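Ticket: Clovix fingers vs Sturesura fingers, thin wrapper pickup
Status: open, waiting on supplier
Opened: April

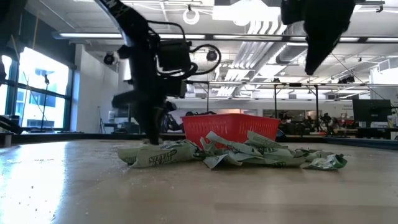
Supplier claims the Clovix fingers will take "any flexible packaging" straight off a flat surface. I have my doubts. Our old Sturesura pair manages 67 per cent on the same job and I was told to expect far better. The trial load is crumpled sweet wrappers, pale white and mint green, heaped in front of the red basket. The finger tips have to come right down to the wood to get under the edge of the nearest one, and that is where I think the trouble starts.

Log

09:40 – Clovix fitted, default settings. Faulted out with "contact force high" on nearly every low pick. Reset each time.

10:15 – Raised the approach height by 1 mm. Faults stopped. So did most of the picks.

11:30 – Back to original height, closing speed down to 40. Better on the folded pieces, no change on flat ones.

14:05 – Swapped the wrist camera settings for the Lomoment profile, as Van den Broek support suggested. Can't see that it did anything. They say it needs 1000 cycles to settle. Settle how? Asked, no answer yet.

Reply from support: "Please confirm firmware and recalibrate the tool offset."

Done twice before I opened this. Same fault. Please don't close the ticket again until somebody has read the log – it's attached, all of it.

Next: Sturesura fingers back on, same height, same speed.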